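Deirdre Duggan has watched a robot arm fail to pick up a ball more often than she would like to say, and she is paid to say exactly how often. The figure is in her spreadsheet. "There's a column for misses and a column for what I call near misses, which are misses I felt good about," she says.

Duggan works at Rorkum, a small research outfit that studies how little a cheap arm can be taught and still be useful. Her latest result, written with Tassanee Yensuk, concerns mistakes. Most people who train an arm by demonstration steer it through a task by hand, record the motion, and throw away the recordings where they fumbled. Duggan and Yensuk kept theirs.

"Tassanee is a terrible driver," Duggan says. "She'll tell you the same. She comes in too low, bumps the thing, backs up, tries again. I was deleting those for weeks before it struck me that backing up was the one skill our arm didn't have."

So they ran two sets of training. One used clean demonstrations only. The other swapped in 365 of the fumbled ones, each cut so that it began just after the error and ended with the recovery. Both sets came to 2000 recordings in total, because Yensuk insisted on it and Duggan, who wanted to go home, lost the argument.

The arm trained on the clean set was the prettier of the two. It moved in smooth arcs and, if the ball had been nudged, closed its fingers on air with great confidence. Then it carried the air to the mug and let go. "It was very polite about it," Duggan says. The other arm wobbled, stopped short, and went back. It finished the job more often in all four of the room layouts they tried.

Was she surprised? "I was annoyed. I had spent June getting good at driving."

Yensuk is more careful about the claim. The effect was clear when the ball had been moved a little and weak when it had been moved a lot. "If it starts out lost, it stays lost," she says. "We taught it to fix a small mistake. A big mistake needs something else, and we don't have that yet." She would also like it known that her driving has improved – a pity, scientifically.

The test itself could hardly be plainer: get the ball, put it in the mug. The table is the sort of thing people have in front of a sofa, and the sofa is right behind it. 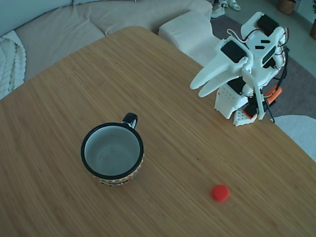
Reading time: 4 min

Duggan defends the living room with some heat. An arm trained at a bare bench, she says, learns the bench. Wood grain, a patterned mug and a knitted blanket in the background give it more to be wrong about.

Not everyone is convinced. Maeve Fahy, who reviewed an early draft for the pair, thinks the cutting of the clips deserves more credit than the fumbles. "Leave the error in and the arm may learn the error," she says. "They trimmed by hand, with taste. I'd like to see it done without taste."

Duggan agrees, with the air of someone who has done a lot of trimming. The next round will use a script to find the moment where a mistake ends. Its first version marked several perfectly good grasps as disasters, and one of them was hers.

Last updated: 2021-11-04

Comments

Isabelle Petrenko
Did the fumbled clips all come from one person? If so you may have an arm that recovers like Tassanee and nobody else.

Tassanee Yensuk
Nearly all, yes. It's in the limitations section, worded more kindly.

Siobhán Fitzgerald
I teach adults to drive and could have told you this for free. The ones who never stall in lessons fall apart the first time they do.

plivell_fan
What happens if the ball ends up under the sofa?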